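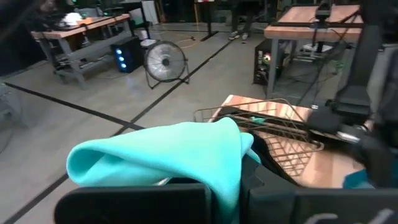

A turquoise cloth in the gripper, with the wire basket just beyond it.

Anyone who has wondered how to run a safe, tidy session with robot arms and a pile of clothes now has a guide to work from, and it's a good one! Arkier has put out its first set of house rules for fabric handling, and the whole thing fits on two pages.

The rules cover eight points, from who may stand near a moving arm to how cables should be kept clear of the work. Six of them apply to any tabletop setup. The other two deal only with cloth, which catches and bunches in ways a box never will.

"We wanted rules people would read before they switched anything on," said Beverley Kereama, who led the writing. "If you have to go hunting for the stop button in chapter four, we've failed."
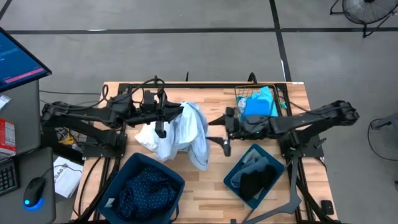 STALLULTON, November — Teams at Marsden and Prudach have already asked to try the guide on their own benches, and Arkier is giving it away to anyone who wants it.

One rule getting plenty of early praise asks operators to agree out loud before anyone reaches over the table. Another says a garment that snags must be freed by hand only after both arms have been stopped (no quick tugs, however tempting).

Kereama is collecting comments and hopes to add a page on lighting and glare next. "Send us the awkward cases," she said. "Those are the ones we learn from."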